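The Letby Worktop Balm, 30 ml tin and 600 ml refill

I've been making this balm in one form or another since I moved to Clerilcombe and inherited a kitchen with stone tops that drank up every splash of tea going.
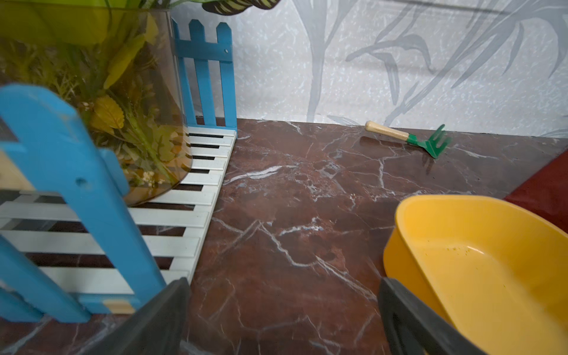

My first batch was far too greasy (sorry, Bouchra, who got most of it as a present!) and the second set like candle wax. The one I sell now is batch four, more or less, and it's the one I use at home every Sunday evening with the radio on.

It's beeswax and a light mineral oil with a drop of lemon, and that's all. I get the wax from Brahim Morsy, who keeps his hives up behind the old Helmy yard, and it smells of honey for a good while after you open the lid. I love that bit. If you don't, ask for the plain one when you order and I'll leave the lemon out.

How to use it: wipe the top down, let it dry, then rub in a blob the size of a pea with a soft cloth. Go in circles. Leave it while you have a cuppa and buff it off with a clean bit of the same cloth. You'll want far less than you think – I still put too much on and end up buffing for ages.

It's for stone and oiled wood. Please don't put it on a hob, and try a hidden corner first if your top has been sealed by a fitter, as some sealers go cloudy with wax on them.

The tin fits in a drawer and the refill comes in a Brindberg jar with a wide neck, so you can get a spoon right in. Send the jar back when it's empty and I'll knock a bit off your next one.

Order code: 3079
Posted out every Tuesday
Plain version: add a note at checkout
Back in stock Jan 16, 2022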